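How to Compare Two Gripper Pads Without Fooling Yourself

If you have ever swapped the pads on a gripper, picked up a few things, and decided on the spot that the new ones were "better," then you and I have something in common, and I hope this page saves you a bit of the time it cost me. I spent most of one winter switching between pads on the strength of a good afternoon, and then switching back on the strength of a bad one. What follows is the routine I settled on afterward. It is slow, I admit, but it has stopped me from buying things I didn't need.

You'll want an arm you already trust, a wrist camera, two sets of pads, and a box of ordinary household goods. I use a Stestel two-finger gripper, and the pads I was comparing were the plain rubber ones it came with and the softer Zernholm pads that a friend, Nikola Vukadinović, kept telling me to try. The same steps should work with whatever you have on the bench.

Start with the objects

Choose your objects before you choose anything else, and write them down. It is so tempting to grab whatever is nearby, and whatever is nearby tends to be whatever worked last time. I keep 13 objects in my set. A few are easy (a tape roll, a wooden block), a few are soft, and a few are the kind I dread, meaning glossy cartons, things in foam netting, and anything with a crease where you'd like a flat face to be.

Glossy cartons deserve their own word of warning. They look like the simplest thing in the world, all flat sides and square corners, but a coated surface can let go very gradually, and a carton that tips a little in the fingers may still arrive where you wanted it. Decide now whether a tipped box counts as a success. I count it separately, in its own column, and I'd urge you to do the same.

Set the force once and leave it alone

Pick a closing force with the first set of pads, using your most delicate object, and then use that same number for everything. On my controller the setting is a plain number with no unit, and I leave it at 800. You may find the softer pads would like a little more. Let them want it. You can run a second round later at a different setting, but if you change pads and force together you won't know which one helped you.

While you're in there, check that the fingers close evenly and that no cable is pulled tight when the wrist turns all the way over. Wipe the pads too – lint and dust make more difference than I ever believed, especially on the fuzzy kinds.

Point the camera at the contact

For a long time I aimed my wrist camera at the middle of the workspace, because that seemed the polite thing to do with a camera. For comparing pads it is much more useful to see the fingertips and the face of the object they're touching. Tilt it until both fingers show, even if that means losing most of the room, and don't fret if the room ends up upside down at the far end of a turn. You're watching the edges of the pads and the corners of the box.

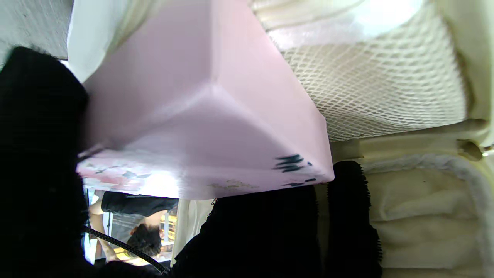

Test pick, 4 May 2024

A pink carton is a good one to talk through. With the box tilted this steeply, the creased edge gives you a line to follow, and you can compare its angle against the fingers from one still to the next. If the line turns while the fingers stay put, the box is rotating in the grip. The dark printing near the corner has blurred with the motion, so I wouldn't try to use it as a marker. A strip of matte tape makes a much better one, and it takes away some of the glare at the same time.

Notice too how close the netting and the soft cream lining are to the box in that view. Crowded picks like this one belong in the test, but give them their own row in your notes. A pad that does beautifully with a carton standing alone may behave quite differently when there's fabric near the fingers, and averaging the two together hides exactly the thing you were hoping to find out.

Run the picks in pairs

Do one object with pad A, then put it back, and carry on through the whole list. Change to pad B and go through the list again in the same order. After that, swap back to A and repeat. It's a nuisance to change pads so often, I know, and the little screws on mine are a trial. But the light moves during the day, the room warms up, and you get better at placing the objects, and if all of pad A happens in the morning then pad B gets the benefit of your practice.

For each pick I write down four things:

Did the fingers close where I meant them to?
Did the object leave the surface?
Did it turn or slide in the grip during the move?
Did it stay put until I told the gripper to open?

Keep the answers to yes and no. I used to score each pick out of ten, and when I went back over the sheets in July I had no idea what separated a six from a seven.

Save the clips with names you can read

Pruvost, the little recording program I use, numbers its clips all by itself, and my folder had reached clip 3108 before I thought to add the pad and the object to the name. Please add them from the first day. Something like padA-carton-alone is plenty. When two results disagree you will want to look at the clips side by side, and you won't want to open every one of them to find the pair.

Reading what you get

Go down the list one object at a time and look for places where the pads disagree. Most rows will probably match, and those rows are a comfort but they don't tell you much. In my own set the softer pads did better on netted and rounded things, and the plain rubber ones were steadier on coated cartons, mostly in that third column about turning. I had expected the opposite for the cartons, so I ran those rows again with fresh tape marks and got the same answer.

If your results flip from one round to the next, look at placement before you blame the pads. A simple outline drawn on the table for each object helps a great deal. Joltora sells a printed mat for this, and it's very nice, but a pencil has served me well enough.

I still have both sets within reach of the bench, each in its own labeled envelope. My next round will be the same list with the arm moving at half speed, and I'll put those sheets up here once I've typed them in.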